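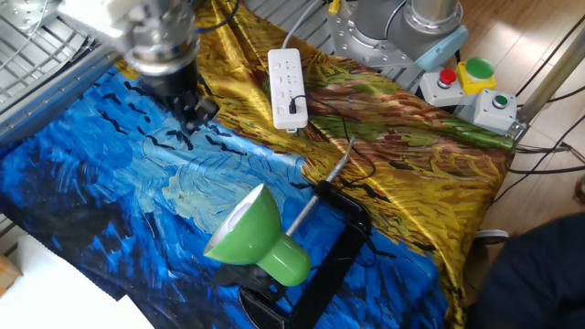 Peut-on poser une lampe à pince sur une table recouverte d'une nappe en satin sans abîmer le tissu ?
Oui pour une soirée, à condition de glisser quelque chose de ferme entre la mâchoire et le satin. Pour une installation qui dure, mieux vaut pincer le plateau nu et laisser la nappe s'arrêter juste avant.

Forum Plikel > Maison et déco > Tables de travail et petits éclairages

colchique_bleu
Bonjour à toutes et à tous ! Je me permets d'ouvrir un sujet parce que j'hésite depuis un moment et que mon entourage commence à en avoir assez de m'entendre parler de ma nappe. C'est un satin imprimé à la manière de Van Gogh, du bleu tourbillonnant d'un côté et des blés bien jaunes de l'autre, et je l'aime énormément. Dessus, je voudrais installer ma lampe à pince, celle avec l'abat-jour vert vif en cône, pour mes soirées de couture. Le souci, c'est que le satin plisse dès qu'on le regarde, et que j'ai peur que la pince laisse une marque. Et puis il y a la multiprise blanche, que je ne sais vraiment pas où mettre. Vous feriez comment, vous ?

mamie_tricote
Bienvenue parmi nous ! J'ai eu le même genre de nappe pendant des années (avec des coquelicots, un cadeau) et je l'ai marquée dès le premier mois avec une pince trop serrée. Le satin garde la mémoire de tout, le pauvre. Depuis, je mets un carré de feutre de 5 cm plié en deux, côté dessus et côté dessous, et je serre juste assez pour que la lampe ne tourne pas sur elle-même. Pour les plis, fer tiède sur l'envers, avec un linge entre les deux, et surtout pas de vapeur en plein milieu du motif !

Fourie
Je vais être le rabat-joie du fil, pardon d'avance. Je ne mettrais pas de satin du tout sous une lampe de travail. Ça brille, ça renvoie la lumière dans les yeux, et ça glisse : au moindre coup de coude, tout part avec la nappe. J'ai cousu comme ça un hiver entier et je finissais avec mal à la tête. Un coton épais, bien mat, et on n'en parle plus.

colchique_bleu
Mais elle est si jolie, cette nappe... Je comprends l'argument du reflet, je l'avais un peu remarqué côté jaune, moins côté bleu.

mamie_tricote
Fourie, je ne suis pas d'accord, enfin pas tout à fait. Si on oriente l'abat-jour vers l'ouvrage et qu'on met une ampoule douce, le reflet reste supportable. La mienne fait 800 lumens et je couds très bien avec. Pour la glisse, par contre, je te donne raison. Un molleton antidérapant dessous règle l'affaire, je prends le mien chez Sturkance, au mètre, et je le coupe 2 doigts plus court que la table pour qu'il ne dépasse pas.

Fourie
800 lumens sur du satin doré, tu as de meilleurs yeux que moi ! Va pour le molleton, mais je maintiens le coton pour les longues séances.

atelier_du_fond
Bonsoir, je lis le fil en buvant ma tisane et je m'étonne qu'on ait oublié la multiprise. Ne la laissez pas sur la table, s'il vous plaît. Entre les épingles, le verre d'eau et les ciseaux, c'est le pire endroit. Chez moi elle est vissée sous le plateau, au fond, et le fil noir de la lampe descend le long du pied avec deux attaches. Il faut simplement vérifier la longueur avant de percer, j'ai dû recommencer, il me manquait 30 cm et j'étais bien contrariée.

colchique_bleu
Sous le plateau, je n'y avais pas pensé du tout, merci ! Ma table est en location avec le reste, alors je ne peux pas visser. Est-ce que ça tiendrait avec de l'adhésif double face ?

atelier_du_fond
Le bon, oui, à condition de dégraisser le bois et d'attendre 24 heures avant d'accrocher quoi que ce soit. Sinon il existe des petites corbeilles à câbles qui se pincent au bord, Skurkcombe en fait une blanche assez discrète. Elle retient la multiprise et le trop-plein de fil, et on la démonte en partant.

mamie_tricote
La corbeille, bonne idée. Et garde la nappe pour le côté où tu ne pinces rien, colchique, comme ça tout le monde est content, même Fourie.

Fourie
Presque content.

colchique_bleu
Je commande le molleton et la corbeille ce soir, et j'ai du feutre qui traîne dans un tiroir. Je repasse vendredi, côté envers, promis. Je reviendrai vous dire pour le reflet côté blés !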